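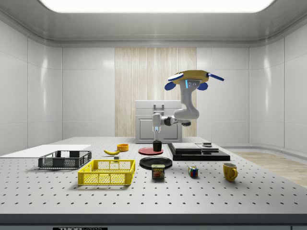 研究进展 > 记忆与再巩固 > 中期报告

站内搜索 请输入关键词 搜索

首页 项目 报告 数据申请 联系

“再巩固窗口”重复研究:致资助方的中期进展报告

2019年12月2日

一、先说结论

本项目由Inwood基金资助,任务是检验一个流传很广的说法:人在回忆一段经历之后的几个小时里,这段记忆会重新变得不稳定,此时给予干扰,可以削弱甚至改写它。申请书里我们答应招募400名被试,分两个阶段完成。截至本报告提交,完成全部三次到访并通过数据检查的有361人。就目前的数据而言,我看不到足以支持“改写”二字的证据。削弱的迹象有一点,小得让我不愿意拿它去做标题。

我知道基金方面期待更明确的消息。年中那次电话会上,有人问能不能在年底前给出一个“可以对外讲的发现”。我的答复和当时一样:可以对外讲的是我们做了什么,至于发现了什么,要等第二阶段揭盲。

二、为什么对原结果存疑

申请书引用的几项早期研究,样本都偏小,每组人数常常只有十几个。更麻烦的是测量方式各不相同,有的看皮肤电反应,有的让被试自己打分,有的数回忆出来的细节。哪个指标出了结果,论文就写哪个。我不认为这是有意为之,但读者如果只看摘要,会以为五篇文章说的是同一件事,其实它们说的是五件事。

动物实验的情况要好一些,不过那里测的是条件性恐惧,干扰手段也是不可能用在人身上的药物。从老鼠听到声音时僵住不动,到一个人记不清自己哪年搬的家,中间隔着很远。近年的科普文章喜欢一步跨过去,再顺手谈到创伤治疗、证人证词,甚至军队。本项目的预算里没有哪一项是给这种跨越准备的。

三、本期完成的工作

1. 招募与流程

两个测试点都已正常运转。Stamport测试点从一月开始接待被试,第二个测试点推迟了五周,原因是隔音间验收没有一次通过。第一次到访看一段情节短片并做基线问卷;第二次到访时,实验组先接受一条提示以唤起对短片的回忆,随后学习一份内容相近但细节不同的文字材料;第三次到访测试回忆与再认。对照组没有提示,其余相同。

另外增设了一组“延迟干扰”,也就是有提示,但文字材料放在六小时之后再给。这一组在原申请书里没有,是评审意见促成的。我起初嫌它费钱,现在认为它是全部设计里最有用的一组。如果窗口确实存在,六小时之后它应当已经关上,两组之间就该有差别。

2. 测量工具

自由回忆的评分由两名评分者独立完成,评分者不知道被试属于哪一组。初期一致性不理想,分歧集中在“部分正确”这一档。我们重写了评分手册,把这一档拆成两档,之后重新评了此前的全部录音稿。这花掉了整整六周,是本期进度落后的主要原因。

情节短片用的是Adomaitis片库中的素材,授权已续签。再认测试由Jekex软件呈现。该软件九月升级后,反应时的记录方式有变动,升级前后的数据不能直接合并。我们退回了旧版本,受影响的被试在分析中单独标记。供应方表示会提供换算办法,我还没有见到,也不打算等它。

3. 预注册与数据管理

分析方案在收集第一名被试之前已经提交存档。其中写明的主要指标只有一个:自由回忆中混入的错误细节数。其余一律算探索性结果,报告时会这样标注。中途有人建议把再认信心也升为主要指标,我没有同意。

四、初步观察(请勿引用)

以下内容来自第一阶段的200人,仅供基金内部了解情况。

有提示、即时干扰的一组,错误细节比对照组略多。方向与早期研究一致,幅度则小得多。延迟干扰组的结果落在两者之间,偏向即时干扰组一侧。这一点让人不太舒服:如果六小时后的干扰也能带来相近的错误,那么“窗口”之说就不那么需要了,普通的来源混淆就可以解释,也就是被试把后来读到的东西当成了先前看到的。这种解释几十年前就有,不需要假设记忆痕迹在回忆时变得不稳定。

我要提醒的是,200人的数据还不足以区分这两种解释。区间估计很宽,两边都容得下。同事之间对此看法不一,有人认为提示强度不够,没有真正唤起回忆,所以窗口没有打开。这个意见有道理,但它也有一个毛病:凡是没有出结果,都可以说窗口没有打开。除非事先给出判断窗口是否打开的独立标准,否则我不会把它写进讨论部分。

五、问题与风险

流失。第二次到访之后退出的人比预期多,尤其是延迟干扰组,要求被试当天来两趟,许多人不愿意。目前的处理是提高该组第二趟的交通补贴。如果流失与被试特征有关,组间比较就要打折扣,我们会报告退出者的基线数据。

猜测实验目的。第三次到访结束后的问卷显示,有60人能大致说出研究与“改变记忆”有关。这类题材近年在网上太热,要找到完全没有听说过的成年人已经不容易。分析将在纳入与排除这些人的两种情况下各做一次,两种结果都会公布。

对外宣传。本期有两家媒体来询问,都希望谈“删除痛苦回忆”。我们都回绝了。请基金方面在自己的网页上也不要使用这类字眼,现有项目简介里“重塑记忆的钥匙”一句,建议撤下。

六、经费

人员支出与计划相符。被试报酬一项超支,来自新增组和补贴调整,拟从设备余款中调剂,调剂申请表已随本报告附上。重新评分产生的工时由本单位承担,不向基金申请。差旅余款较多,我看不出今年还有哪个会议值得带着未揭盲的数据去参加。

七、下一步

补足剩余被试,完成录音稿转写和评分,锁定数据库,然后揭盲。锁定之后不再增加被试,无论结果落在显著性界线的哪一侧。最终报告将附全部原始评分、评分手册的两个版本和分析代码。

关于申请书中列出的后续临床合作,我的意见是暂缓。一项在健康人身上看短片得到的微弱效应,目前撑不起针对患者的试验。如果基金仍希望推进,请书面说明依据,我们再讨论。

附件:招募流程图、评分手册(修订版)、经费调剂申请表

返回报告列表 上一篇 下一篇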